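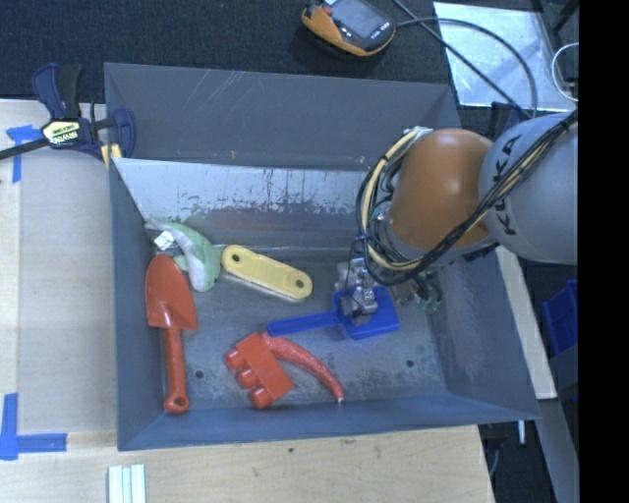

17 Feb 2020

Notes on the Care of Small Plastic Hand Tools

Readers of this page will be aware that the tool store at Busalthorpe is to be put in order before the beds are opened. The work on the larger implements is complete. The present entry concerns the small plastic tools, which have received less attention than they deserve and which are, in my experience, the first to be mislaid.

Plastic trowels and spatulas should be washed separately from steel ones. Grit carried on a steel blade will scratch plastic quickly, and a scratched scoop holds soil. I use a bucket of warm water with a little dish soap and allow each tool to soak for 20 minutes. A soft brush is sufficient for the blade. The hanging hole at the end of a trowel handle requires a pipe cleaner, as dried compost collects there and is seldom noticed until the trowel is put back on its hook.

A metal bin is a satisfactory place for tools awaiting sorting. It tolerates rough use, and marks on its floor and walls are of no consequence. It should not serve as permanent storage. Last July I left a full set in one at the Hatell plot for 30 days, and a good part of the month was spent looking for a trowel which lay beneath everything else.

Bright colors are to be preferred. A red trowel can be found in long grass at dusk, and a blue spatula is readily seen against gray metal or dark soil. I purchased 4 green dibbers from Sidetti some years ago and have 1 remaining.

The spatula, although properly a kitchen article, has a regular place in my potting work. Its broad blade levels seed compost in a tray and lifts plug seedlings without disturbing the roots. Theda Brandes, who gardens on the adjoining plot, prefers an old ruler for the first of these tasks, and we have agreed to differ.

Handles should be examined before storage. A white line across the neck of a plastic trowel indicates that the material has been strained, and such a tool should be kept for light compost only. Tape does not provide a lasting repair.

The hooks ordered from Holovko have been received. I shall fit 5 of them along the north wall of the store, at shoulder height, and the remainder will go beside the door once the shelf there has been moved.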